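Paper Lanterns on a Small Budget

Sarita Yadav makes party lanterns out of old sheet music, and she has hung them over a lot of back yards. For her sister's engagement dinner on 26th June she made 59 in a week, working at night after her kids were in bed.

The method is simple. She folds each sheet lengthwise, cuts slits from the fold, opens it and glues the short ends together. A strip across the top is the handle. Kitchen string holds up fine outdoors if the span is under 7 feet. Longer than that and it sags in the middle.

Her friend Ye-ji Kang tried the same thing with brown wrapping paper for a December birthday and liked it better. It costs less and doesn't tear at the fold. She bought one roll from Hosoda, a craft store in Hirkport, and still has half of it.
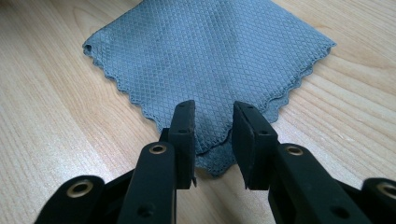
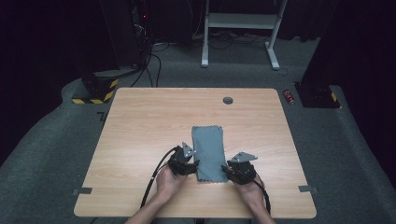
Both women use battery tea lights, never candles. Yadav buys hers in boxes of 100 and tapes one inside each lantern just before guests arrive. Kang puts hers in little glass jars on the tables and leaves the lanterns unlit.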